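Ticket 868: Gripper loses the felt disc during the upright hold
Status: Open
Opened by: Tamsin Pryor
Assigned to: Arnaldo Lobo
Project: Jullalska arm, shared workshop, bench 2
Date: July 2022

Problem
The arm picks up a felt disc from the rack, turns it on edge and carries it to the white panel. On some runs the disc tilts toward the left finger before the arm gets there. The log shows no fault and the finger motor reports a normal position.

Setup
Goodwin controller, stock firmware. Fingers printed here in May. Wrist camera on its own USB port. Grip force set to 40 percent in the Durkell config file.

Steps tried

1. Restarted the controller and homed the arm. No change.

2. Raised grip force from 40 to 60 percent. Fewer tilts, but the felt stayed dented afterward. Put it back to 40.

3. Checked the finger screws. One on the left side took a quarter turn. Ran 18 cycles and still had tilts.

4. Held the disc on edge in front of the panel and saved a wrist camera view. The red face is toward the left finger, and the white, gray and teal layers show along the right side. Fibers from the rim hang down against the right part of the gripper — need to know if they get between the pad and the disc.

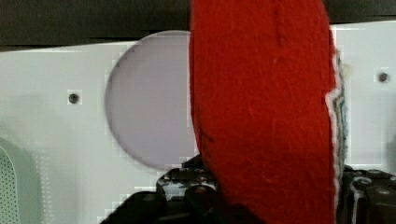
5. Trim the fibers on one disc and leave a second disc as it is. Run both at 40 percent with the same approach speed. Arnaldo to do this.

6. If the trimmed disc also tilts, move the grip point down 2 mm and repeat.

Comments

Tayla Sheehan: Please don't trim the disc on the top hook, I need it for the polisher.

Arnaldo Lobo: OK. Will use the older ones from the drawer and post the logs here.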